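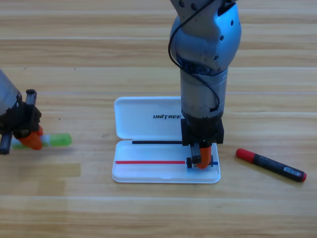

Page last changed: July, 4:10 pm

Chapter 13
Timber and the Water It Holds

If you've ever lived in an old weatherboard house, you'll already know a good deal of what is in this chapter, even if you've never had the words for it. You'll know the bedroom door that sticks all through the humid months and swings free again when the heater goes on. You'll know the drawer you have to coax, left side first, and the floor that ticks and mutters at night while everyone is trying to sleep. Timber keeps trading water with the air for as long as it exists, long after the tree has been felled, sawn, dried, planed and turned into somebody's kitchen table, and most of the small annoyances of living with it (and a fair few of the pleasures, I'd say) come back to that trade.

In Chapter 12 we followed the log from the forest to the mill and left it there, freshly cut and very heavy. Now we pick up one of those boards and ask where the weight comes from. Some of it is free water, sitting in the hollow middles of the cells much as it would in a bundle of drinking straws. The rest is bound water, held in the cell walls themselves. Free water leaves first and the board hardly changes size as it goes. Once the bound water starts to leave, the walls draw in, and that's when shrinkage begins. The point between the two stages is called the fibre saturation point, and you'll meet it so often in the coming pages that it's worth learning now.

Shrinkage isn't the same in every direction, which is where things get interesting! Along the grain a board barely moves. Across the grain it moves a great deal more, and more again if it was sawn tangentially to the growth rings. A tabletop glued up from long planks will therefore stay very nearly the same length all its life while its width creeps in and out with the seasons. A good maker allows for this with slotted screw holes or wooden buttons underneath. A maker in a hurry screws the top down hard, and some dry winter later there's a split running beside a seam.

We'll come back several times to the community hall at Flalstead, where a new floor of more than 3000 boards was laid tight in a dry spell and had lifted off its joists by the end of the wet. The boards came from the Nandby mill and were perfectly sound. Section 13.2 goes through the moisture readings, and Section 13.4 looks at how the floor was relaid with a proper gap at the walls.

Before you read on, find a piece of solid timber furniture at home and measure it across the grain, to the nearest millimetre if your tape allows. Write the width inside the back cover, with the month beside it. You'll need it for the exercise on page 200.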